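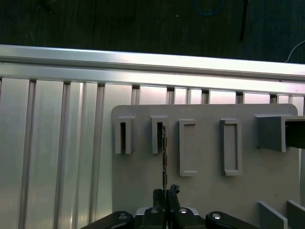 Figure 1. Gray plastic mounting board and ribbed aluminum panel.

Rust Protection of Blued and Phosphated Steel in Unheated Storage

Wilham Technical College, Gunsmithing and Metal Finishing
Project report submitted September 13, 2018
Authors: Rattana Prasertsri, Kamol Chareonsuk, Wiroj Thongdee
Project adviser: Charoen Bunnag

Summary

Carbon steel coupons with two common firearm finishes were treated with three commercial protectants and stored in an unheated cabinet for 4 weeks. Mass gain and visible rust were recorded at the end of the period. Phosphated coupons rusted less than hot-blued coupons under every treatment. Among the protectants, Sarnix wax gave the lowest mean rust area on both finishes. Unbridge oil performed well on phosphate and poorly on bluing. Navarro oil fell between the two on both finishes.

1. Background

Hot bluing forms a thin layer of magnetite on the steel. The layer is porous and gives little protection unless it is kept oiled. Manganese phosphate is thicker and rougher, and it holds oil in its crystal structure. Both facts are covered in the second-term finishing course, but the course does not compare protectants under storage conditions. Club rifles and shotguns are often left in metal cabinets in buildings with no heat. Day and night temperature changes cause condensation, and rust usually starts at edges, at screw heads and at places that have been touched.

The question for this project was whether the choice of protectant matters more than the choice of finish when the steel is left alone.

2. Materials

A single bar of cold-rolled low-carbon steel was sawn into 40 coupons. Each coupon was surface ground on both faces, and the edges were broken with a fine file. A hole was drilled near one end for hanging. Numbers were stamped before finishing so that the stamping would not cut through the coating.

Half of the coupons were hot blued in the college tank. The other half were blasted with aluminum oxide and phosphated. No barrels, receivers or other firearm parts were used in the test.

The protectants were:

Navarro light oil, wiped on
Unbridge water-displacing oil, sprayed and drained
Sarnix paste wax, applied warm and buffed
No protectant (control)

With two finishes and four surface conditions, this gave 8 groups of equal size.

3. Method

All coupons were degreased in acetone and handled with nitrile gloves from that point on. They were dried in an oven, cooled in a desiccator and weighed. Protectants were then applied by one person, Wiroj Thongdee, to reduce differences in technique. Each coupon was weighed again after application to find the mass of protectant retained.

The coupons were hung on nylon line inside a steel cabinet in the north storage building. Positions were assigned by drawing numbers. An open tray of water was placed on the cabinet floor. The door was kept closed except for one inspection at the midpoint, when the tray was refilled.

A temperature and humidity logger was hung at the center of the cabinet and set to record every ten minutes. It returned 3630 usable records. The record is not complete: the logger battery failed near the end of the test, and the last part of the exposure has no climate data.

At the end of exposure each coupon was rinsed in acetone, dried and weighed. Rust area was measured on one face by laying a clear grid over the coupon and marking every square that contained red rust. Two readers did this separately, and the mean of their readings was used.

4. Results

The blued control group rusted first and had the largest rust area. Spots were already present on every blued control coupon at the midpoint inspection. The phosphated controls showed scattered spots at the midpoint and a light overall bloom at the end.

On blued coupons, Sarnix wax gave the smallest rust area, followed by Navarro oil and then Unbridge oil. On phosphated coupons the wax was again first, but Unbridge was so close behind it that the difference was smaller than the difference between the two readers. Navarro was third.

Retained mass explains part of this. Phosphated coupons held several times more Unbridge oil than blued coupons did. On bluing, most of the oil drained to the lower edge within the first hour, and rust on those coupons was concentrated in the upper half.

Mass gain followed the same order as rust area except in the waxed groups. Acetone did not remove all of the wax, so the final mass of those coupons is too high and should not be compared with the others.

5. Sources of error

The blasted surface of the phosphated coupons has a larger true area than the ground surface of the blued ones. Finish and surface preparation were therefore changed together, and the test cannot separate them.

Montri Meesuk, who served as second reader, marked more squares than the first reader on the phosphated coupons. Faint rust is hard to tell from the gray-brown of the coating. A color standard would have helped.

Two of the blued coupons touched each other after the door was closed at the midpoint. Both had a rust line at the contact point. They were kept in the data.

6. Recommendations

For blued steel in unheated storage, paste wax is preferred over either oil tested. For phosphated steel, any of the three is acceptable if the coating is fully wetted. Sprayed oil should be wiped over the surface before it drains.

A repeat of the test is planned for December, with ground and blasted coupons in both finishes, a solvent that removes wax, and a second logger.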